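Search the magazine Enter keyword Go

House rules: writing a working code for robots in the home

Aug 12, 2024

The first draft of the Sandbridge code of practice ran to 16 pages and dealt almost entirely with the machine. Payload, joint speed and stopping distance each had a section. The room had one paragraph.

The second draft, circulated in March, reverses the balance. Homa Azimi, who edits it, took the view that a two-armed robot working in a kitchen is limited first by what stands on the floor. Furniture is moved daily in an occupied home, and a clearance measured in the morning may not hold by the afternoon.

Clause 4 therefore treats light, movable furniture as a class of its own. Stools are the usual case. They nest, they are pushed under tables, and they present thin legs at the height where a wrist camera has the least warning. The clause requires the operator to record whether stacked items are to be handled singly or as a stack, and to keep open fingers 75 mm clear of any table leg on approach.
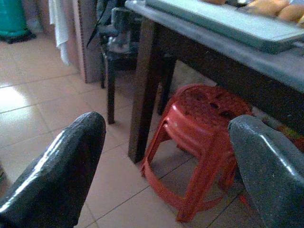 Gripper open, with two nested stools beyond the fingers, partly under the table.

The 75 mm figure drew more comment than anything else in the draft. Mojtaba Moradi, an integrator at Rurnano, argued for 100 mm on the grounds that soft fingertips deflect under load. Mahsa Salehi, who runs home trials in Tonbridge, replied that the larger figure would rule out most of the space under a domestic table. The lower value stands, with a note that it applies only at reduced speed.

Clause 6 covers cables. Any cable running outside the arm must be checked through the full range of travel before work starts, and again after a tool change. Slack is to be dressed so that it cannot reach a chair leg or a fan stand -- a point taken from the trial logs, where snagging was the most common reason for a manual stop.

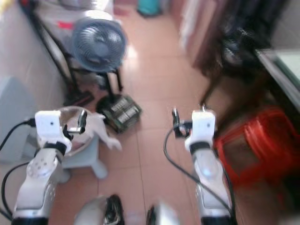 Clause 7 sets out the floor survey. The operator walks the working area, notes each free-standing item and marks it as fixed, movable or excluded. Bowls and other loose articles left on stools are marked separately from the stool itself. Glossy tile is entered as a sensing condition, as reflected light can upset depth readings.

The survey is valid for one session. Houshang Amini of Shokri, whose team reviewed 1,192 session records for the working group, wanted it renewed after every break. The draft settles for renewal whenever a person has entered the area.

Comments on clauses 4 to 7 remain open. Clause 9, on household consent, is being redrafted.

Contact the editor | Copyright and permissions | Back to top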